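Home | Tickets | Knowledge Base | Contact
Print this page | E-mail this page

Ticket 3517: Labels print blank, Urnwood canteen office
Status: Closed
Reported by: Ilse Kuipers
Assigned to: Folke Halvorsen

The label printer feeds stock but leaves every second label blank. The fault began after the Nernach driver update.

Halvorsen: Print density was set to 64. Raised to 100. No change.

Halvorsen: The update had reset the label length. Restored the previous value and cleared the queue. A test run for the fruit and produce labels printed correctly.

Kuipers: Confirmed on both workstations. Please apply the same setting at Midtbø.

Moen: Midtbø is handled under a separate ticket. Users are asked not to reinstall the driver in the meantime.

Recent tickets
Scanner not found after restart, Midtbø
Shared calendar shows December only
Berkutach login page times out
Password reset e-mail not received
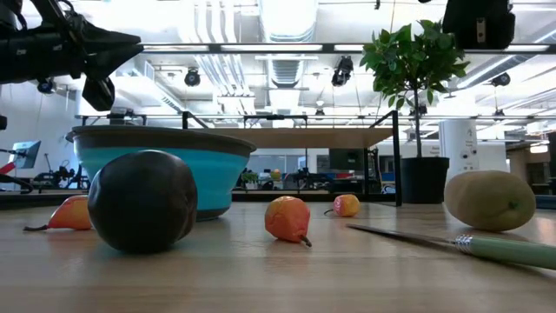 Page last changed: April 9, 2018, by Randi Moen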